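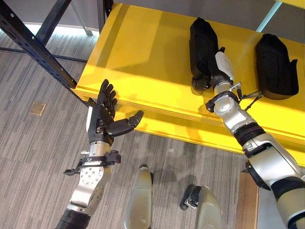 Figure 2. A bright yellow shelf, with an open hand held palm up near its front edge.

6. What the colour claim rests on

The claim that a brightly coloured shelf sells more than a plain one has been repeated so often in the trade press that it is now mostly given without a source. Where a source is given, it tends to be the Dranalmont trial, or a later piece of writing that leads back to it. We went into this project expecting to confirm the effect and perhaps put a size on it. We now doubt that there is much of an effect to measure, at least in small food shops, and this section sets out why.

The Dranalmont trial took in a single shop. Yellow shelving was put in along one wall and takings from that wall went up. The report does not say what stood on the wall before, whether the stock was changed when the shelves were, or how long the rise lasted. It does mention, in a footnote, that the lighting was renewed in the same month. Any shopkeeper will say that new lights, fresh stock and a good clean will lift sales for a while. To credit the rise to the paint is a guess, and later authors have treated the guess as a finding.

6.1 Our own counts

Our data come from 18 shops in Stuvley and Nokthorpe, all independent and all selling a mix of dry goods and household items. We logged 879 visits in which a shopper stopped in front of the test bay. A stop was counted when both feet were still and the shopper was facing the shelves. We did not try to judge what anyone was looking at, as earlier work has done from notes made across an aisle. We have tried that method and two observers standing side by side could not agree on it.

Set side by side without any adjustment, the bright bays look better. Shoppers stopped at them a little more often and left with something a little more often. Had we ended the analysis there we would have had a tidy result and a shorter paper. The trouble is that the bright bays were not placed at random. Shopkeepers chose where they went, and most chose a spot near the door or the till, where people already slow down. Once position is taken into account, the gap in stops shrinks to something we would not care to defend, and the gap in purchases goes altogether.

Six of the shops agreed to swap the bright and plain bays halfway through, which gives a fairer test. In these shops, stops followed the position and took no notice of the colour. This is the strongest evidence we have, and we would still call it modest. The swap was done by the shopkeepers themselves, at a time that suited them, and in one Nokthorpe shop the tinned fish moved along with the shelf when it should have stayed where it was. We have left that shop in. Taking it out makes our case look slightly better, and we were uneasy about dropping the one awkward site after seeing the numbers.

6.2 Yellow in particular

Much is made of yellow. It is said to be seen sooner than other colours, to suggest low prices and to put people in a cheerful mood. The first of these may well be true in a dark room with nothing else in it. A shop is neither dark nor empty. Packets are printed by firms that want them noticed, and a loaded bay in our sample often showed very little of the shelf beneath. What remained in view was usually the front edge, and in most shops the front edge was where the price tickets went. It is fair to ask how much work a colour can do when it is mainly hidden by the thing it is meant to sell.

The price argument is harder to dismiss, and we have no data that bear on it directly. Yellow tickets are used for reductions in many shops, and a shopper might carry that habit over to a yellow shelf. If so, we would expect the effect to be strongest among people who shop there often, and to wear off once they found that the goods on it cost the same as before. We cannot tell regular shoppers from others in our counts. We would only add that an effect built on a mistaken belief about price is a poor thing to recommend to a shopkeeper who hopes to see the same customers next month.

As for mood, we found no study that measured it before and after in a way we could follow. Several ask shoppers whether a colour makes them feel cheerful. Asked that about yellow, people say yes. They would probably say so about yellow on a form with no shelf anywhere near it.

6.3 Objections

Two objections were raised when we showed early results in Stuvley. The first was that our shops are small, and that in a large store, where shoppers have to find their way over a distance, a bright bay may act as a landmark. This seems reasonable to us. It is a claim about finding things, though, and should be tested as one, with people sent to fetch an item and timed. It gives no support to the idea that colour makes people buy what they did not come in for.

The second was that we counted over a quiet stretch. We began in April, after the spring rush, and a busier period might have given a different picture. It might. The trade claim, as usually stated, makes no exception for quiet weeks, and if the effect only shows when a shop is full then those who sell the shelving ought to say so.

A weakness that was not raised, and should have been, is that our observers knew which bay was which. There is no way to hide a bright shelf from the person standing in front of it. We tried to limit the harm by keeping the rule for a stop as plain as possible, but a hopeful observer can still be generous about whether a foot is still. Since most of our observers shared our first expectation, any such lean would have favoured the bright bays, and they came out level even so.

6.4 What can be said

We do not claim that shelf colour never matters. We claim that the evidence for it in small shops is thin, that the best known trial cannot support what is hung on it, and that position explains most of what we saw. A shopkeeper with money to spend would do better to move the bay nearer the door first, and count for a few weeks before buying paint. Several of those in our sample have kept their bright shelves because they like them. We have no quarrel with that. The counts by shop, including the site with the tinned fish, are given in the appendix.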